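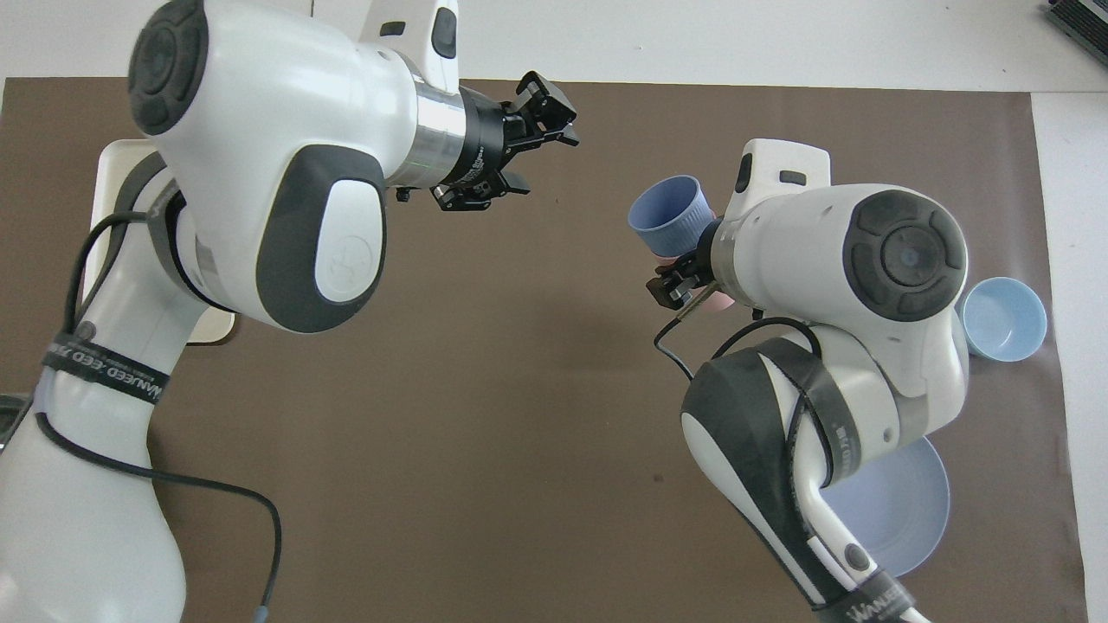

Zwei Arme, eine braune Matte und Geschirr in Blautönen: unser Zokmont-Set bei der Arbeit.

Über uns

Hallo, ich bin Delyth Gwilliam, und ich habe Lidow zusammen mit Indrek Eglītis gegründet. Wir vermieten Roboterarme. Klingt erst mal trocken, ich weiß, aber ich könnte den ganzen Tag darüber reden (und tue das leider auch, fragt Indrek).

Unser Zokmont-Set besteht aus zwei weißen Armen mit Zweifingergreifern, der passenden Matte und einer Kiste Übungsgeschirr. Becher, Schale, Teller, lauter Sachen, die jeder zu Hause hat und die für einen Greifer ganz schön gemein sein können. Ein Becher mit geriffelter Wand ist etwas völlig anderes als ein flacher Teller! Genau daran üben unsere Kunden: Berufsschulen, kleine Labore, ab und zu eine Großküche, die wissen will, ob sich das Abräumen automatisieren lässt.

Angefangen haben wir in einer ehemaligen Druckerei, mit einem einzigen Arm und viel zu vielen Kabelbindern. Den zweiten Arm gab es erst im November darauf, und seitdem wollen alle nur noch zwei. Verständlich — mit einem Arm bekommt man keine Schüssel festgehalten und gleichzeitig ausgewischt.

Was kostet der Spaß? Eine Woche Miete liegt bei 800 Euro, ein ganzer Monat bei 2.000 Euro. Wer eine Einweisung vor Ort und die Software Urrego dazu möchte, zahlt 3.000 Euro im Monat. Transport ist immer drin, den Aufbau macht Indrek am liebsten selbst. Er klebt auch jedes Kabel einzeln ab, wenn man ihn lässt, also plant für den ersten Vormittag bitte nichts anderes ein.

Ich kümmere mich um alles, was davor und danach kommt: Beratung, Termine, Rechnungen und die Anrufe, die mit »Der linke Arm macht so komische Sachen« beginnen. Meistens ist es die Kalibrierung, und meistens haben wir das am Telefon in ein paar Minuten erledigt.

Für nächstes Jahr bauen wir an Mosano, einer kleineren Ausführung für den normalen Schreibtisch. Wer sie vorab ausprobieren möchte, schreibt mir einfach über das Kontaktformular. Und wer nur mal gucken will, kommt freitags ab 14 Uhr in der Werkstatt vorbei, Kaffee ist da.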